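Search this site
Enter keywords
Search

Caring for timber worktops in shared kitchens

Members of the Brovmont Housing Association will be aware that the kitchens at Grimshaw House and Alell Court were refitted last year with solid timber worktops. The surfaces were chosen by residents in a vote in which 205 of the 487 households entitled to take part returned a form. Of those, 159 favoured timber over laminate or stone. The Association is pleased with the result, and the rooms have been well used for lunches, classes and family gatherings.

Timber needs more regular attention than the surfaces it replaced. Following the spring inspection, the Property Services team has reviewed the care arrangements and asks all groups with a kitchen booking to read the guidance in this item before their next session.

Findings of the inspection

The inspection was carried out by Jozef Verhoeven, Property Services Manager. Most of the worktops were found to be in good order. Three matters were recorded which require action.

The first concerns the area beside the sinks at Grimshaw House, where the finish has worn thin and the grain has begun to lift. Water left standing overnight is the likely cause. The second concerns dark rings close to the hob at Alell Court, which are consistent with iron pans having been set down while damp. The third is a short split at the end of one worktop, close to the dishwasher, where steam escapes each time the door is opened at the end of a cycle.

None of these presents a risk to users. The split has been filled, and a metal strip will be fitted to the underside of the worktop above the dishwasher door to turn the steam away. The rings will be treated when the rooms are closed in June.

Daily care

Worktops should be wiped with a soft cloth, warm water and a small amount of washing-up liquid, and then dried with a clean towel. Bleach, scouring powder and wire wool must not be used. Groups are reminded that the green scouring pads kept under the sink are for pans only.

Spills of wine, tea, coffee, beetroot and turmeric should be dealt with at once. Where a mark remains, please enter it in the kitchen book and leave it for the Property Services team. Several marks this year have been made worse by well-meant attempts to remove them, including one with lemon juice and salt which left a pale patch the size of a dinner plate.

Chopping boards must be used for all cutting. Boards are kept in the tall cupboard, with the red boards reserved for raw meat. Hot pans should be placed on the steel trivets provided. A folded tea towel does not give enough protection and has led to two scorch marks at Alell Court.

Wet cloths, vases and plant pots should not be left on the timber between sessions.

Oiling

The worktops are finished with oil and will be re-oiled by the Association twice a year. The product in use is Flivlow hard oil, applied in thin coats with a lint-free cloth. Each coat is left to dry overnight and the surface is lightly rubbed down before the next. Kitchens must be kept clear for the whole of this period, as dust and moisture both spoil the finish.

Residents who have timber worktops in their own homes often ask how they may judge when oil is needed. A simple test is to place a few drops of clean water on the surface. If the drops stand up in beads, the finish is sound. If they spread and the wood darkens, a fresh coat should be applied once the surface has dried out fully. Areas close to taps will normally fail the test long before the remainder of the worktop, and may be oiled on their own provided that the edges are feathered in.

Cloths that have been used with oil can heat up and catch fire as they dry. They should be soaked in water and laid flat outdoors to dry before being thrown away. They must never be screwed up and left in a bin or a bucket indoors. This applies equally in private homes, and the Association would ask every household to take note of it.

Closure of kitchens

Both kitchens will close for 6 days in June to allow sanding, treatment of the marks and the first of the two yearly oilings. The halls and meeting rooms will remain open, and the small tea point on the first floor of Grimshaw House will be available to all groups during the closure. It has a kettle, a sink and a fridge, and no cooking may take place there.

Groups whose bookings are affected will be contacted by Jolene Trevaskis, Bookings Officer, and offered either another date or a refund of the kitchen charge. The hall charge is not refundable where the hall itself remains in use. Any group which has not heard from the office by Friday should telephone between 10 a.m. and 3 p.m.

Food and equipment belonging to regular groups must be removed from the worktops and open shelves before the closure begins. Items in locked cupboards may remain. The Association cannot accept responsibility for anything left out.

Charges for damage

The Board has agreed that ordinary wear will continue to be met from the maintenance budget. Where damage results from a failure to follow this guidance, the cost of repair may be recovered from the group that held the booking. Groups are therefore advised to look over the worktops on arrival and to enter anything they find in the kitchen book before they begin. An entry made at the start of a session will be accepted as proof that the damage was already present.

A printed copy of the guidance will be placed inside the door of the tall cupboard in each kitchen. Large-print copies may be requested from the office.

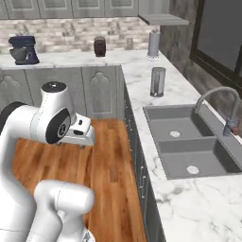
Changes to recycling collections

Glass and card at Alell Court will be collected on the same morning from the start of June. Card should be flattened and kept dry, and placed in the blue container by the side gate. Glass should be rinsed, with lids removed, and must not be put out in plastic bags.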